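January, 1515. Placement workbook, Hevberg campus

Rebuilt the math placement crosswalk for the adult basic and transfer-entry sections. Last term's sheet still pointed to the old course numbers, so every student who scored at the cutoff dropped into the wrong row. Fixed the lookup and reran it on the full intake file, 800 records.

Result: 53 students change section. Most move up one level. Anahera Tomoana checked the changed rows by hand against the paper scores and found one typing error (a 98 that should be 89), now corrected in the master.

Evening section at Fairclough is still listed with no room. Left the field blank. The import rejects "TBA" but accepts an empty cell.

Oltora export: dates come out day first. Convert before merging or the GED completion column sorts wrong.

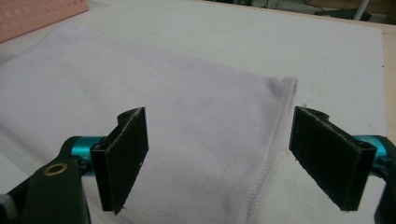
The same fault shows up in the credit transfer table, so run the conversion there too. Mylene Maglaya has the script; the copy on the shared drive is the older one and skips the header row.

To do: send changed rows to advising, relabel the old crosswalk, ask Usa site for their cutoff memo.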